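Sikstead repair café gets a bigger home in August 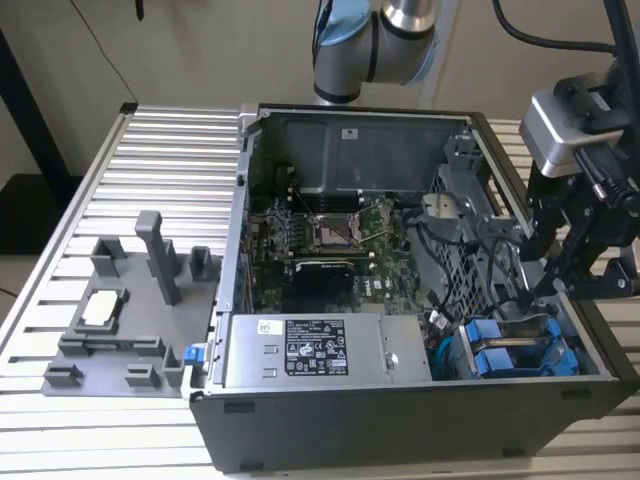
A desktop tower with its side panel off and the processor socket open.

I'm so pleased I can finally tell you this: our repair café is moving into the old Treswood shop in August! We've 20 benches to fill (up from 15), and Grasano is lending us the tools. Last year we mended 287 things, mostly lamps and toasters, plus one very stubborn accordion. Bring whatever's broken, doors open at 10am, and the tea's free. Press are welcome too, just ring the shop first.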